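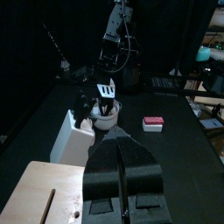 Knife block, bowl and sponge on the black table, Sunday teatime.

I have been promising myself a proper kitchen sort-out since May and this weekend I finally ran out of excuses. The drawer by the cooker wouldn't shut, I'd cut my thumb fishing for the potato peeler, and enough was enough!

So the knives live in a block now. I went for a plain white one from Kimora with a slanted top, and I'm a bit in love with it. My old rule was that anything sharp went in the drawer wrapped in a tea towel (don't tell my mum), and I can't believe I put up with that for years. Everything leans the same way and I can grab the bread knife without looking.

The white bowl is my everyday one, for beating eggs, rinsing grapes, holding keys, whatever's going. I had 2 of them from the market in Curneck but the other met the kitchen floor at Christmas.

Then there's the sponge, the kind with a red-pink scrubby layer and a white base. I buy far too many of these. I did try a fancy wooden brush for a while and went straight back, it just never got into the corners of the roasting tin.

The pale board with the long slot is staying too, scuffs and all. I keep meaning to oil it. Has anyone tried the Tondier stuff? The tin says to leave it on for 60 minutes and I'm not sure I have the patience.

Next up, the spice shelf. Send biscuits.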